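Grasp scoring goes weird on patterned tablecloth

gridwormy
So I'm running the Dusetti planner with the stock segmentation model, and it keeps proposing grasps on the printed clouds. Flat cloth! The real fruit gets ranked fourth or worse. Anyone else? 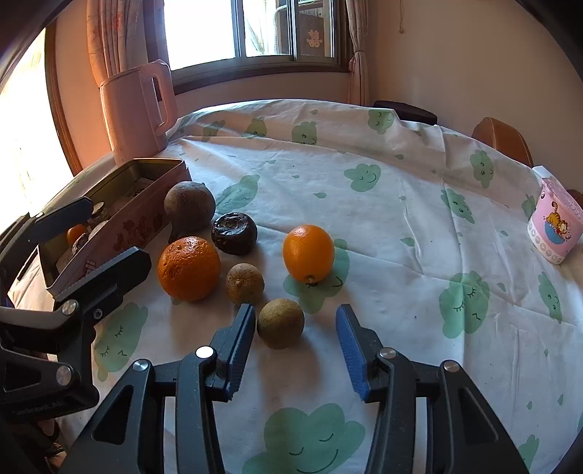 Plorkatville, 2022-11-03

Same settings as October, 2000 points per cloud. The orange sitting on one of the green faces is the worst, the mask swallows the print and the grasp center slides off toward the smile.

pelican_bus
Swap the cloth for a plain one and move on with your life.

gridwormy
Nope, I want it to work on a tablecloth people would own.

torque_toast
Agree with gridwormy. I'd drop color from the mask step and fit the table plane first. Trimetti's fork has a flag for it, and I run it with a 3 mm cutoff.

pelican_bus
3 mm is asking for trouble with those creases, you'll get "objects" all along the folds.

gridwormy
Tried it, and yeah, the folds light up. The prints are gone though! Now the tin is my headache.

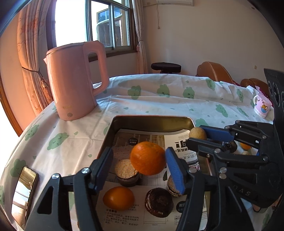
The planner treats the tin as one big object, so it wants to grab the rim and ignores the oranges inside. I'm going to try the Fagundes container patch tonight, with the rim masked out.

torque_toast
Post your config if it runs, mine crashes on load.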